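**Plevico 1209 pulley airer, for laundries with a decent ceiling**

Back in stock. Last lot went fast so if you were on the list, check your email, Fenna sent them all out Tuesday night.

For anyone new: it's a ceiling clothes airer. Four timber rails, two cast iron ends, a rope, a pulley, a cleat on the wall. You lower it, hang the washing, pull it up out of the way. Warm air sits up high so that's where the washing should be. Old idea. Your nan might have had one.

## What's in the box

- 4 rails, Tassie oak, 1209 mm long, sanded and oiled
- 2 end frames, cast iron, powder coated (black, cream or a dull green we keep meaning to rename)
- 1 single pulley, 1 double pulley
- Rope, natural colour cotton, enough for a 3 m ceiling
- 1 wall cleat
- Screws for timber joists. Not for plaster. See below, please see below

Instructions are one sheet, both sides. Alvar redrew the rope diagram after the complaints and it's a lot better now. If you've got an older box with the fuzzy diagram, ask and we'll send the new one.

## Sizes

Frame is 1209 mm rail to rail end. Sticks out a bit past that with the end caps on. Longer rails can be cut to order, shorter ones too, same price either way as the sawing's the same.

Spare rails are part no. 2313. Sold singly. They fit the older Pirarthorpe airers as well, the ones with the square slots. They do NOT fit the round-slot ones. People keep buying them for the round-slot ones.

Ceilings: 2.4 m works but a tall person will know it's there. Higher is better. Over three metres you need the long rope, tell us when you order.

## Fixing it up

Into joists. Both pulleys. Not into plasterboard, not with the butterfly things, not with the big red plugs. Wet towels are heavy and there's always somebody who does a whole king size doona cover at once.

Find the joist first. Tap, or use a stud finder, or go up in the roof with a torch and a long nail. Then:

1. Mark both pulley spots, in line with each other. Check the line twice.
2. Pilot holes. Screw the pulleys in by hand to finish.
3. Cleat on the wall at a height everyone in the house can reach.
4. Rope through the double pulley, across to the single, down to the far end frame. Other bit straight down to the near one.
5. Level the frame before you cut any rope. BEFORE.

If your joists run the wrong way put a batten across two of them and screw into that. Paint it same as the ceiling and you stop seeing it in a week.

Rental? Ask first. There's a freestanding stand in the works, Siebe has a version that mostly stays up. Not for sale yet, don't ask him, he'll tell you for an hour.

## How much will it hold

A full load from a normal front loader, spun properly. Spread out. Heavy stuff on the outside rails and both sides even, or it hangs crooked and the rope rubs on the pulley cheek and you'll get fluff and then you'll get a worn rope. Spare rope's cheap but it's a nuisance to thread.

Don't let kids swing on it. It's been tried.

## Drying times, sort of

We get asked this every winter and it depends on your house. Cotton sheets overnight in a heated room, door open. Jeans, a day and then some. In a shut up laundry with no window everything takes ages and smells like it, so crack something open or run a fan. The fan makes more difference than the heater in my opinion. Cledwyn disagrees, he's got a wood stove.

Things that help:

- Extra spin
- Gaps. One sock width between things is plenty
- Turn pockets out
- Shirts on hangers, hooked over the rails, not draped. Less ironing and you fit more on

On hangers. The rails take a standard hook no trouble. Chunky moulded plastic ones are fine too, they sit square if the hook's wide enough, and the fat ones are kinder to shoulders on wet knits. Wire ones from the drycleaners will leave rust on a white shirt, sooner or later. Throw them out. For jumpers don't hang at all, lay them over two rails with the weight shared, arms folded in.

## Looking after it

Oil the rails once a year, June is what we do as it's when we're all inside anyway. Any food safe oil, thin coat, wipe off, leave it a day before washing goes near it. If you get a mark on a towel you used too much.

Pulleys: a drop of light oil on the pin if it squeaks. Check the screws at the same time. Rope, look at the part that sits in the wheel, if it's gone flat and shiny it's time.

Iron ends don't need anything. Touch up chips with the little pot if you bought it, or any black metal paint, no one's looking.

## Questions we get

**Does it come down on its own?** No. If it does, your cleat knot's wrong. Figure eight, then one locking turn.

**Can I put it outside?** Under a verandah, ok, out of the rain. The cotton rope goes mouldy so swap it for the polyester.

**Over a bath?** Lots of people do. Works well. Keep an eye on the screws.

**Brick or concrete ceiling?** Masonry anchors, not supplied, ask at the hardware shop and tell them the load.

**Is the timber local?** Yes. Milled down south, cut here in the shed.

**Can I get it in white?** Cream is the nearest. It isn't very creamy.

**Do you fit it?** Not us, but Els Verbruggen does, if you're within 70 km of the shed. Her number's on the instruction sheet. Book early, she's flat out before winter.
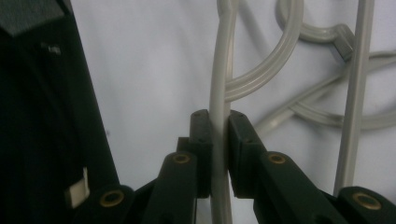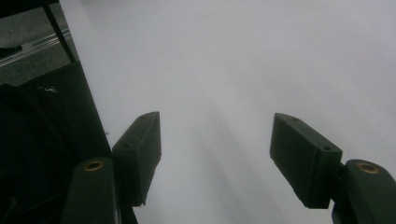
## Delivery and pickup

Goes out in one long flat carton. It's heavy so the courier will want someone home to sign. Can't leave it at a post office box, we've tried, it comes straight back.

Pickup from the shed any weekday after ten. Ring the bell twice as the sander's usually going. Bring a car where the seats fold, the rails are longer than you think and we've had one go home out the window of a hatchback with a tea towel tied on the end.

Rural orders can take an extra week. Islands, ask for a quote first.

## Returns and spares

If a rail turns up split or an end frame's cracked, take a photo of the box aswell as the damage, send both, we'll post a new part. Don't send the whole thing back. Changed your mind is fine if it hasn't been drilled or oiled, you pay the freight.

Spares kept on the shelf:

- Rail, 2313
- Single pulley, double pulley
- Cleat
- Cotton rope by the metre, polyester by the metre
- End caps, sold in pairs
- Touch up pot, black only, the green's out untill the paint people ring back

The Plutine floor airer is a differnt thing and has its own page. Parts don't swap between them, apart from the end caps, which do.

Orders by email or through the cart. If the cart says out of stock on cream, email anyway, there's a few that haven't been entered yet.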